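Subject: Re: Collection protocol for deformable items, revision 3
Date: Mon 30 June
To: The demonstration-data list
From: Collection Office, Wisov

Dear colleagues,

Thank you for the comments received on the draft protocol. The Geseo team raised several points that affect every site, and the office is replying to the full list so that all partners work from the same text. The relevant part of their message is quoted first.

> We have completed our first 300 demonstrations of the towel task
> and have set 67 of them aside. In most of those the operator
> hesitated, let the towel slip, and picked it up again. The draft
> says that "failed attempts shall be discarded," but it does not say
> whether a slip followed by a good recovery is a failed attempt.
> Our operators have been deciding this for themselves and do not
> always agree with each other.
>
> We would also like guidance on starting positions. Istby places the
> bin in the same spot each time. We move it between takes. If the
> two sets are to be merged, we would prefer to know now which
> practice is correct.
>
> Finally, the draft asks for a written instruction with every
> demonstration. Is one fixed sentence acceptable, or should the
> wording vary?

On the first point, the word "failed" was poorly chosen and will be removed. A demonstration is to be kept if the task reaches its stated end condition, including where the operator drops the item and recovers it without outside help. Such takes should carry the tag "recovery" in the session log. A system trained only on smooth examples has no record of what to do after a bad grasp, and the towel task produces bad grasps often. Please restore the 67 takes to the set after review. Those in which a second person reached in, or in which tracking of either gripper was lost, remain excluded.

Operators should not stage errors in order to raise the number of recovery takes. The earlier pilot at Istby included 19 staged drops, and reviewers were able to pick them out by the pause before each one. They have been withdrawn.

On the second point, the bin is to be moved between takes. Sites should vary its position and its angle within the area both grippers can reach comfortably, and should also vary the way the towel is placed in it. A towel that has been folded with care before each take is not a useful starting state. Istby has agreed to change its practice from the next session, and its existing takes will be kept under a separate label – they are still of value for testing.

On the third point, wording should vary. Each site is asked to prepare a short list of instructions in ordinary language and to rotate through them. The instruction must describe what is done in the take. If the operator uses both grippers, a sentence that mentions only one hand should not be attached to it.

The following items were not raised by Geseo but have come up in review.

Cables. Before a take begins, operators should check that the cable from each hand-held gripper has enough slack to cover the whole motion. Several takes from Rozīte show a wrist turning in an unnatural way near the end of a lift, and the site has confirmed that a short cable was the cause.

Speed. Please work at a steady, unhurried pace. Two operators at the same site may differ, and that is acceptable. One operator should not speed up through a session to meet a target.

Start and end. Both grippers should be held still for 3 seconds before the first movement and again after the last. Trimming is done centrally, so sites should not cut their own recordings.

Session logs. Please record the operator code, the item, the instruction used and any tag. Free comments are welcome but will not be passed on with the data.

Revision 3 will be circulated with these changes included. Sites may begin using the rules in this message at once. The merged set is planned for release to partners in September, and takes logged under the earlier draft will be accepted until then, provided that the tags have been corrected.

Questions of general interest should be sent to the list. Matters concerning an individual operator should go to the office directly.

Collection Office, Wisov
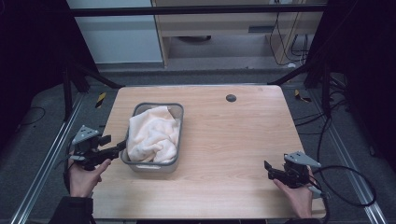
Must a recovery take be logged with a different instruction from an ordinary take?

The same instruction is used for both, and only the "recovery" tag in the session log marks the difference.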